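Shenoy Home & Basket Support
Ticket 3570: Large round basket, handle loose where it meets the rim
Status: Closed
Product: Kulura storage basket, large, three-color
Opened by: Leonie Thaler
Handled by: Aishwarya Lobo
Opened: May 2026

Leonie Thaler wrote:

Hello, and I hope this finds its way to the right person, as I wasn't sure whether a wobbly handle counts as a "product fault" or a "general question" on your form and I went back and forth over it for longer than I should admit.

I bought the big Kulura basket from you in December for our den, where it has been holding blankets and (when my niece visits) an enormous quantity of stuffed animals. It is a lovely thing and we're very fond of it. A few weeks ago I noticed that one of the two handles rocks a little when I lift. It isn't coming out, and nothing has snapped, but there is a bit of give at the spot where the loop goes down into the weave, and it makes a small creak that the other one doesn't make. I don't want to wait until it lets go halfway up the stairs with everything in it.

I also have a second, smaller question. The blankets on the bottom have been picking up little pulls, like something is catching the wool. I ran my hand around inside and couldn't find anything sharp, but I may not have been very thorough.

Could you tell me what to check, and whether I should stop using it in the meantime?

Aishwarya Lobo replied:

Hi Leonie,

Thank you for such a clear note, and please don't worry about which box you ticked, everything comes to the same inbox in the end. It's a very good idea to deal with this now while it's only a creak.

Please do stop lifting it full for the moment. You can leave it standing where it is with the blankets in it, that won't do any harm at all, just take them out by the armful if the basket has to move. Once you have a quiet half hour, go through the steps below in order and write back with what you find. I've kept them short (short for me, my colleagues would say).

Step 1. Empty the basket and put it on something steady at about knee height, so you can look down into it without crouching. A low table or a sturdy stool will do nicely. Then take hold of both handles low down, close to the rim, one on each side, and press gently back and forth. Don't pull upward yet. You're comparing the two sides, and any looseness is much easier to feel down at the rim than at the top of the loop.
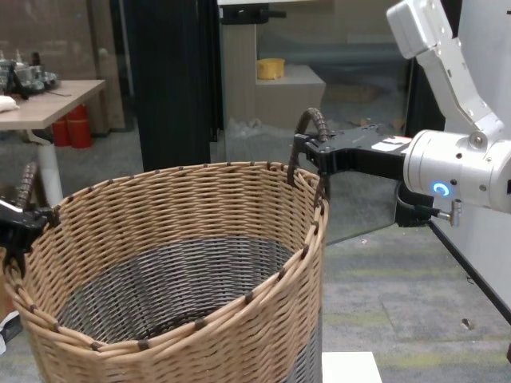 Step 2. Lift the empty basket an inch or two by both handles and set it down again. Listen for the creak. If it only happens with weight inside, tell me that too.

Step 3. Look at the short dark ties that go around the thick rolled rim. They should sit snug, and you shouldn't be able to slide one along with your thumb. Pay special attention to the ones nearest the loose handle. A tie that has worked itself slack lets the rim open up a little, and then the handle has room to move even though there's nothing wrong with the handle itself.

Step 4. Put your hand inside and feel along the wall under the loose handle. You want to know whether the strands there still lie close together, or whether a gap has opened that you can get a fingertip into.

Step 5. For the blankets, use an old nylon stocking over your hand and wipe it slowly around the inside, wall first, then the floor. It will snag on anything at all, and it's far more honest than bare skin. Don't forget the top edge.

Leonie Thaler wrote:

Dear Aishwarya,

Well, the stocking was a revelation! I'm going to use it on every basket in the house.

Taking your steps one at a time. With the basket empty, the good side is completely solid and the other one moves perhaps the width of a pencil line. It doesn't creak when empty. I put two bags of flour in (five pounds each, all I had) and lifted it just off the stool, and there it was, creaking away again.

The ties by the loose handle: one of them slides. Not far, but it slides, and the others don't budge. Under it I can't feel any gap in the wall, and the weave seems as tight there as anywhere else.

The stocking caught in one place only, up at the back of the rim on the inside, where the little brown ends of the uprights show. One of them has a splinter-like bit on it. I had been searching down at the bottom, since that's where the spoiled blankets were, but of course those are the ones that get dragged past the rim every time we dig for something underneath. My husband would like it noted that he suggested this first.

Aishwarya Lobo replied:

Hi Leonie,

Please tell your husband it has been noted in the ticket, where it will stay for as long as we keep records.

This is all good news. The handle is sound, the wall is sound, and you have one slack tie and one rough end. Both can be put right at the kitchen table. I'm mailing you a Nirnska rim kit today, no charge, which has a coil of dark brown cord, a blunt needle and a square of fine sanding paper. The item number on the packet is 391, in case the parcel gets separated from my letter.

While you wait, it's worth getting to know the rim from above, with the light behind you. Go slowly along the front, then up each side and across the back, and mark the loose tie with a bit of yarn so you don't have to hunt for it again. The short brown ends along the far side are meant to be there, so please don't trim them down level, they help hold the rim in its place.

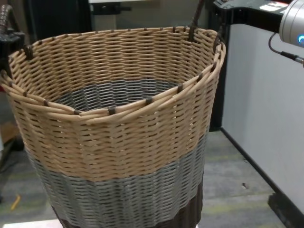

When the kit comes, cut a length of cord some 16 inches long and soak it in lukewarm water for a few minutes. Leave the old tie on. Work the new one in right beside it, passing the needle in between the strands just below the roll, over the top, and back in at the same spot, four times around. Pull each turn firm before you start the next one. Tuck the tail inside the wall and let the whole thing dry overnight before you put any weight on it.

For the rough end, a few light strokes with the paper will do, always toward the tip. Then the stocking again.

Leonie Thaler wrote:

The kit came yesterday, thank you, and so quickly. I did the sanding first as it seemed the less frightening of the two, and the stocking now goes all the way around without catching. The new tie took me three tries. My first was so loose that I laughed out loud, and the second was neat but I'd caught the blanket yarn in it. The third is tight and, if I may say so, rather handsome, though the turns do lean a bit.

It has dried since last night. Is there a proper way of testing it, or do I simply fill it and hope?

Aishwarya Lobo replied:

Three tries is very respectable, mine took more than that when I was learning, and I had somebody standing next to me.

Please don't fill it and hope! Set it back on its stool or table, somewhere you can stand close with your arms relaxed. Hold both handles, draw them gently outward, then let them come back, and do that ten times or so. Next lift straight up with both hands at the same pace. Add your two bags of flour and do it again. Always use both handles together from now on, even for a short trip across the room, because one-handed carrying twists the rim and that is very likely how the first tie got tired.
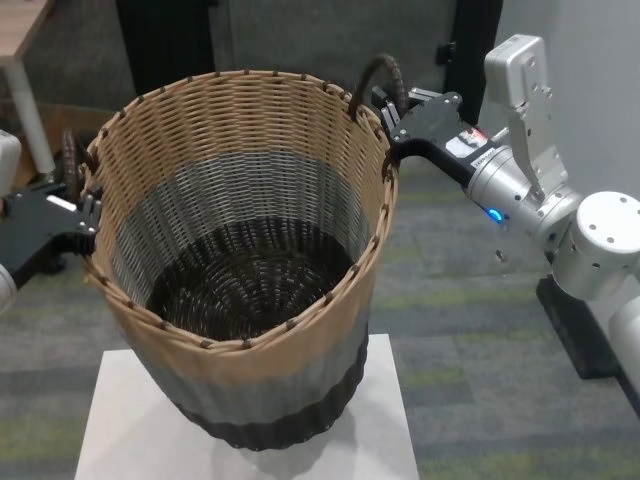

If it stays quiet with the flour, go up to the weight of your blankets and leave it there. I wouldn't put firewood or books in it. Lean a hand on the rim near the new tie once a week or so for the first month, and if it slides at all, write back here and the ticket will open up again by itself.

One more small thing, the leftover cord keeps very well in a dry drawer. Don't store it wet or it will kink.

Leonie Thaler wrote:

Quiet with the flour, quiet with the blankets, and quiet with the stuffed animals on top of the blankets. I went up and down the stairs with it twice, with both hands, very dignified. No creak at all. Thank you so much for your patience with me, and for the kit.

I have put the rest of the cord in the drawer with the birthday candles.

Internal note, Aishwarya Lobo:
Cause: one slack rim tie next to handle, one rough stake end at back of rim. Handle and wall fine. Rim kit sent free of charge, customer did the repair herself. Add the stocking check to the saved reply for snagged fabric. No return needed. Closing.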